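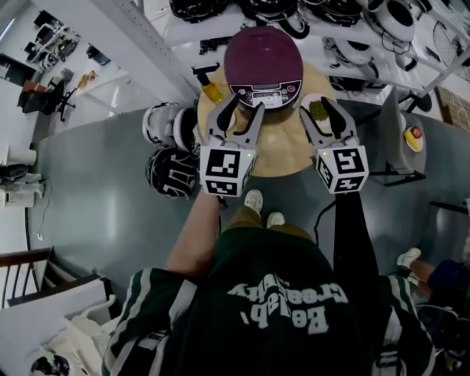 Thursday. Lunch was rice and greens again, and I don't mind it. I used the two-cup measure from Kirkwood and let the cooker sit a few minutes before I lifted the lid. The small white plate of greens went to the right of the cooker on the round table, the yellow bottle with the black cap to the left. I paid 163 for the cooker and still haven't tried half the buttons. The long shelf needs sorting. I'll start on it after supper.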